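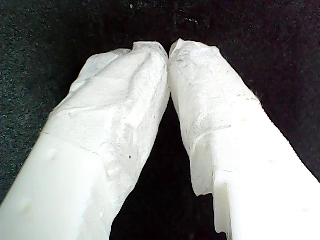

4. Results: white things on dark tops

4.1 What goes missing

We began the Fivholm study expecting that white objects would be easy to find on a dark bench. The reasoning seemed safe enough. A white cap or a roll of white tape on a near-black surface offers about as much contrast as a household can arrange without paint, and several participants told us they had chosen the dark top for exactly that purpose. They then spent a fair part of their interviews describing things they could not find on it.

Part of the trouble lies in what "find" means. Participants had little difficulty seeing that something white was on the bench. They had a good deal of difficulty saying which white thing it was. In the sorting task, where small items from the repair drawer were laid out on the Sallix worktop and had to be named from a standing position, errors were almost all of one kind: a white object taken for another white object. Coloured items were hardly ever confused. Black items were confused with the bench, as one would hope.

The interviews suggest that people rely on outline first and surface second. Outline survives strong contrast very well. Surface does not. Under the bench lamp the lit side of a glossy white part goes to a flat brightness in which seams, dimples and rims largely disappear, and the participant is left with a bright shape and a guess. When two such shapes touch or overlap, the outline is compromised too. One participant described the result as "a snowman with bits missing", and we have not improved on it.

Speckle in the bench surface made less difference than we had predicted. We had thought a speckled top might hide small debris, and it does, to the satisfaction of everybody who owns one. It did not make the larger white items any harder to name. Its main effect was on cleaning. Participants with speckled tops wiped them less often and rated them as cleaner, a pair of findings we report together without further comment.

4.2 Wrapped items

The second group of difficulties concerned wrapping. A striking share of the small items in our 14 households had been wrapped in something: tape, tissue, a strip of thin film, a bit of padding held down with more tape. The stated purposes were grip, protection, tightening a loose fit, and "it was like that when I got it". Very few participants could say what the wrapping was made of. We found that we often could not either, and in the coding scheme we settled on the category "white, papery", which covers anything pale that creases and stays creased.

Wrapping changes how an object reads on the bench. A smooth white part in strong light tends to look like a highlight with edges. A creased one breaks the light into small ridges and grey shadows, and is far easier to recognise as a thing with a front and a side. In the sorting task wrapped items were named correctly more often than bare ones of similar size, even where the wrapping was plainly on its way out. This was awkward for us, as the original plan had been to recommend that households keep their small parts unwrapped.

It also has a cost, paid mostly at the margins. Edges were where wrapping failed first in every household we visited. The material stands away from what is underneath, frays, and then begins to collect whatever is on the bench. Participants knew this. Asked when they would replace a wrapping, most gave a sensible answer (when it lifts, when it snags) and then showed us several that had lifted and snagged. The usual treatment was another layer. After 18 months of drawer visits we came to think of wrapping as something that is only ever added to, like a garden shed.

Figure 4 brings the two kinds of surface together against a charcoal-grey background. The papery wrapping at the left keeps its folds and its ragged upper rim, and a crease crosses it where the material appears to be folded over itself. Faint bluish lines, which look like pen marks, are also readable on it. Smooth white areas do less well, and in the brightest places the fine detail is gone. The white cylindrical object at the upper right is clear enough in general form, although part of its rim is covered. 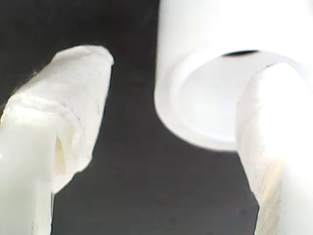
Marking was the one improvement that participants had made without our encouragement. Pen on tape is cheap, quick and, on a papery surface, surprisingly durable. Its weakness is that hardly anyone writes words. Our inventory of 300 small items included ticks, arrows, single letters and a great many short lines whose meaning had been obvious to the person who drew them, in some cases as recently as July. Marks of this sort still helped. A participant who could not explain a line could usually say that the thing with the line on it was the one they wanted.

We did try a more orderly system. Households in the second round were given a sheet of Dareo labels, pre-printed with categories, and asked to apply them to cylindrical and near-cylindrical items (caps, rollers, short lengths of tube). The labels fitted flat surfaces beautifully. On curved ones they lifted at the corners, and by the end of the round a number had migrated to the underside of the bench, to the inside of the drawer and, in one case, to the cat's water bowl. Pen and tape outlasted them comfortably.

4.3 Lamps and mats

Two cheap changes to the bench were tested alongside the labels. The first was to move the lamp to one side so that light crossed the items at a low angle. This restored some of the shading on glossy white parts and brought out creases on the wrapped ones, and naming errors fell in both groups. It also put the lamp exactly where participants rested their elbow, and most of them had moved it back by our next visit.

The second was a mid-grey mat from the Đặng range, laid over part of the dark top. Participants disliked it on sight. It was called drab, and it was said to spoil the bench. It also produced the fewest errors of any condition, and white items laid on it were named nearly as reliably as coloured ones. We return to the mat in Section 5, where we consider why a surface that worked so well was found, in most homes, rolled up behind the door.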